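Kilaston Worktop Care Guide
Section 4: Oiling and re-oiling a solid wood top
By Ravindra Pant
December
4 min read

This section applies to unfinished and previously oiled tops. For lacquered tops, see Section 6.

4.1 Preparing the surface

1. Clear the top and wipe it with a damp cloth. Leave it to dry overnight.
2. Sand along the grain with 124 mm discs or by hand, finishing with a fine grade.
3. Vacuum the dust, then wipe with a lint-free cloth.

Note: Dark rings left by metal tins may need a second sanding. Keep to the full length of the stave to avoid a dished patch.

4.2 Applying the oil

4. Stir the tin of Plindamance oil. Do not shake it.
5. Pour a small amount on to the wood and spread it thinly with a cloth, working along the grain.
6. Wait 15 minutes, then wipe off all the oil that has not soaked in.
7. Repeat when the first coat is dry to the touch. New tops need three coats; a top in regular use needs one.

Caution: Oily cloths can catch fire by themselves. Lay them flat outdoors to dry before disposal.

Coverage is almost 900 ml for a standard bench top with three coats, both faces included. The underside must be oiled as well, or the top may cup.

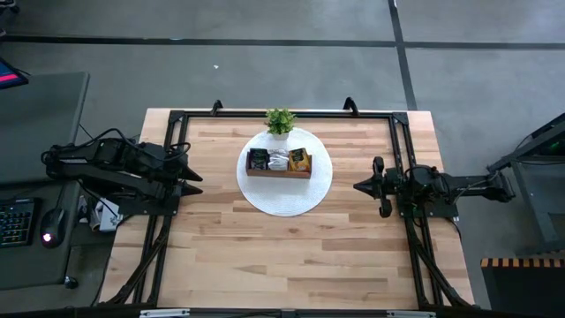

4.3 After oiling

8. Keep water off the surface for two days.
9. Refit any clamps or brackets only when the oil has hardened. Put felt or cork under metal feet.
10. Check the fixing screws below the top. They should allow the wood to move across its width.

Note: Staves differ in colour when new and will darken with each coat. Colour variation is not a fault.

Related
Section 5: Removing scorch marks
Section 6: Lacquered tops
Fitting Namstead expansion brackets, by Ha-rang Wang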